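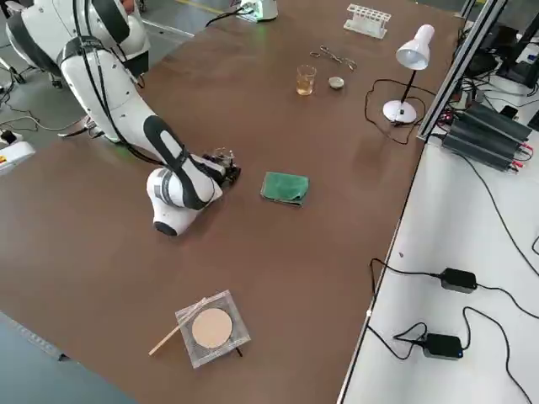 Emmett Yazzie wrote back on the last report that he could follow the spending but could not tell whether the tea growers in Callby were any better off for it, and he asked that this one start there. So it does.

Callby Tea Growers: Processing and Quality Project
Progress report to the Grusance Fund
2025-11-30

Growers

The project now has 36 growers signed on, up from 16 at the start. Most of the new ones came in after the July harvest, when the first group was paid for graded leaf and word got out along the Tran road. Growers who deliver within four hours of picking get the higher rate. The ones farthest out still have trouble making that window, and we are paying for a second pickup run on heavy picking days.

On Emmett's question, the picture is mixed. Growers who were already careful pickers are earning more per pound than they did selling to the old buyer. Those with older bushes have seen little change, and two of them told us the extra sorting time cancels out the better price. We don't have a good answer for them yet. Replanting would help, but new bushes need several years before they carry a full crop and it was never in this budget.

Processing shed

The withering racks are in and working. The roof over the loading side was finished late, after the first contractor pulled out. The second one did a decent job and fixed the gutter at no charge. The dryer bought secondhand from Tovodine runs well enough but holds its temperature poorly when the door is opened often. Staff have been told to load it full and leave it alone. A replacement door seal is on order.

Power cuts remain the main cause of lost leaf. We lost one full batch in July and part of another since. The generator request in the last report was turned down and we are not raising it again in this period, but the losses are listed in the accounts under spoilage so the Fund can see them.

Tasting and grading

Ye-rin Jang ran the grading course over four weekends. Attendance was good for the first three and thin for the last, which fell during picking. She changed the score sheet partway through, dropping the separate mark for aroma and folding it into flavor, so scores from before and after the change should not be compared directly. The older sheets have been kept.

Brewed samples are now made the same way each time, with weighed leaf, fresh water and a timer. Before this, two people could brew the same lot and grade it differently. Disagreements still happen, mostly over the darker teas, and those lots are tasted again the next morning.

Sales

One buyer took 100 cases of the summer crop and has asked for samples of the fall crop. A second buyer dropped out over price. Local sales at the shed are small but steady and cover the cost of packaging.

Spending

We are under budget on training and over on transport, because of the second pickup run. We ask permission to move the unspent training money to transport for the rest of the grant year.

Next period

The door seal goes in first. Ye-rin will repeat the final weekend of the course for growers who missed it, and we will visit the two growers with older bushes to go over their costs with them before the spring picking starts.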